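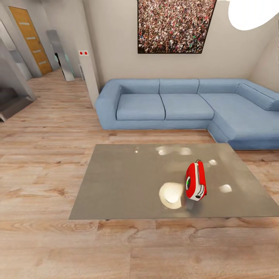
Vusari Home Sim, three weeks in

I bought a seat for Vusari back in October because I was sick of resetting my real living room forty times an evening. My project is a small pick-and-place policy, household stuff only, and it eats demonstrations like popcorn. So I wanted a simulator where I could sit down after dinner, drive an arm around with a game controller, and go to bed with a fat folder of episodes. Mostly, I got that!

Setup took me one evening. The installer wanted a newer graphics driver than I had, and the manual buries that on a page about audio (why?). After that it ran fine. You pick a home, pick a task, hit record, and each attempt gets saved with the joint positions, the camera view and whatever instruction you typed in. Reset takes 3 seconds. I can't tell you how happy that makes me.

The living room is the home I use most. Blue sectional, low coffee table, one small thing on the table to go after. The red and white gadget is my favorite target, kind of like a tape measure standing up on its edge, with a loop or clip on top that gives you a few different ways to think about the grasp. I've typed "pick up the red thing on the coffee table" in so many variations that I now do it in my sleep.

The tabletop is shiny, and the lights leave bright white spots on it, one of them big and right beside the gadget. I like that a lot. My last simulator (Flukow, the free version) had tables that looked like construction paper, and my policy fell apart the minute it met a glossy surface. You can turn the glare down in the lighting menu, but I'd leave it on for at least half your set.

Now the grumbles. Randomization is stingy: 15 object positions per table unless you pay for the Steiner pack, and the sofa never changes color. Export is slow too. My full set is 1,603 episodes and it took 2 tries to get it out, the first one dying overnight without an error message. Split it into batches and save yourself the mood I was in. I'd also love a way to trim the dead time at the start of an episode, when I'm still fumbling for the controller.

Support answered my export ticket the next morning and was nice about it. The fix is supposed to come with the Pluvatberg update, no date yet.

Four stars from me. I've already renewed, and I'm starting on the kitchen tasks this week.

Posted 2023-11-05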